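We use cookies to remember your settings. Accept | Manage

Workshop notebook
November 7, 2025
Wian Mabuza

Board care, continued. I have been looking forward to this part all week! Hendrik finally brought over the tin of Gunov oil he keeps going on about, and I had the Wiriya wax left from the bowls, so there was no excuse to put it off any longer.

First, the sanding. Went over the flat with 400 grit, by hand, along the grain only, and it came up so smooth that I kept running my palm over it (Hendrik too, he pretended he was checking). The groove is a different story. A block won't go in there and a fingertip presses too hard in the middle and misses the sides. Best thing I found was a bit of paper wrapped around an offcut of garden hose. Slow, but it follows the curve, corners included. Write that down somewhere people will look, because I forget it every year.

Second, the oil. Thin coats! I flooded the last board and it stayed tacky for days. Two coats, 12 hours between them, wipe hard after each one. Hendrik says the end grain wants a third and I think he's right, it just drinks the stuff.

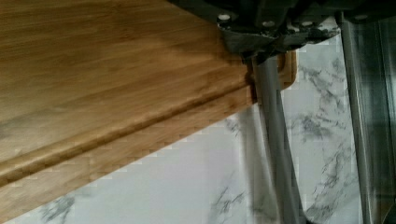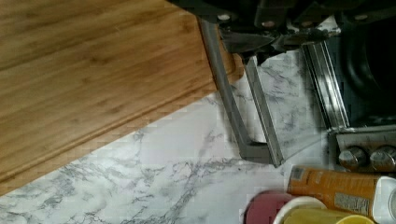
The groove along the long edge, with the marbled counter next to it.

What I love is how much the grain wakes up with a bit of oil on it. The dry sample from Stendberg looked like cardboard until I put one drop on the corner, and then suddenly there were stripes everywhere. I must have shown that to everybody who walked past.

Wax next. I want to try it warmed up a little and rubbed in with a cotton rag, then left overnight before buffing. Go easy in the groove, it collects there and turns white. Toothpick for the corners if it does.

Still open:
Feet or no feet? Stanasum have small rubber ones that screw in. Hendrik is against them, he wants to be able to flip the board over. I like a board that stays put when I'm cutting squash. We could fit them on one and leave the other plain and see which one gets used.

Also need to ask how deep the groove should be on the next batch. I'd go a touch deeper for roasts. Want that settled before December, when everybody will be asking for one at once.

Rags are drying flat on the rail outside. Do not ball them up!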